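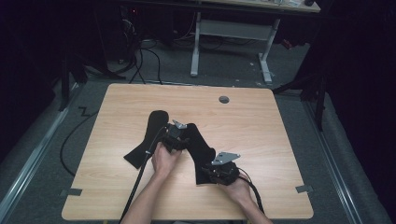 Gripper comparison: pre-session safety check, with my comments
Bench: Brungate room, wooden table
Units on test: Simever hand-held pair (soft fingers), against the Morelli pair we ran in October
Checked by: Loredana Dal Bello
Date: 30/05/2025

Same layout as last time, so OK, NOT OK or N/A and then whatever I felt like saying. If you're taking over the bench after me, please read the comments and don't just look down the column of OKs!

1. TABLE AND FLOOR

1.1 Table steady, no rocking: OK
Leaned on all four corners. Fine.

1.2 Edges and corners safe to lean on: OK
Rounded corners, thank goodness, as I spend half my life with my forearms over the front edge.

1.3 Tape strips or brackets at the sides flat: OK
Ran my thumb along both. The lower left one had a bit of fluff under it but it's holding.

1.4 Carpet clear where you stand and walk: NOT OK
The long black cable on the left still does its big lazy loop on the carpet. I've nearly gone over it twice (once with a gripper in each hand, which was exciting). Either it gets taped down or it goes round the back. There's a short zig-zaggy bit near the far left corner of the table as well, same comment.

1.5 Floor rails visible, nothing balanced on them: OK
They're shiny enough to spot even with the room dark. Mind your heels all the same.

1.6 Stands and tripod feet clear of the walkway: OK
Only just, on the right. Anyone with big feet should go round the other way.

2. CABLES ON THE UNITS

2.1 Left gripper cable: OK with a note
Goes over the front edge of the table and down. No nicks that I could find, but it does rub on the edge when you reach forward, so look at that spot every time.

2.2 Right gripper cable: OK
More slack on this one and it's nicer to use for it. Could we have the left one the same, please?

2.3 Connectors pushed fully home: OK
Tug test done on both. The Morelli plugs used to work themselves out after ten minutes, and I haven't had that with these yet.

2.4 Cables under the back desk: NOT OK
It's a nest. It hangs down and wanders off across the carpet towards the table and I couldn't tell you which lead is which. Labels first, then ties — in that order, or we'll be cutting the ties off again.

3. GRIPPERS

3.1 Metal plates and brackets, no sharp edges: OK with a note
The left unit only has the little plate on top and I forget it's there. The right has the bigger bracket that sticks out to the side, and you do feel it on your wrist if you twist inwards. Not sharp, just annoying. I'd put a bit of tape on the outer corner.

3.2 Screws tight: OK
One on the right bracket took a quarter turn. The rest hadn't budged.

3.3 Soft fingers seated properly: OK
Pressed both down on the table and opened them out into a V to see if either would pop off. Neither did.

3.4 Soft fingers, surface wear: OK
Matte all over, no shiny patches. The left counter says 2,703 closes and Kollmont's sheet tells us to swap at 3,000, so the next person will probably get that job. Sorry!

3.5 Fingers can't trap skin at the root: NOT OK on the Morelli, OK on the Simever
This is the big difference for me. I got pinched on the Morelli pair often enough to start wearing gloves, and in 312 closes this morning the Simever hasn't had me once.

3.6 Comfortable for a full set: OK
The full set is 400 closes. My left hand was tired by the end, my right was fine, and I'm right-handed so make of that what you like.

4. POWER AND ROOM

4.1 Red light on at the tower before starting: OK

4.2 Stop switch tried: OK
Tried it twice.

4.3 Curtains clear of the stands: OK
The right-hand ones creep, so give them a shove back before you sit down.

TO DO BEFORE THE NEXT SET
Left-side floor cable: tape or reroute (me)
Labels for the back desk leads (me, if someone finds the label printer)
Longer lead for the left gripper: asked, waiting
Spare soft fingers out of the drawer and on to the shelf

Passed for use once 1.4 is sorted. 2.4 can wait till the labels turn up.
L. Dal Bello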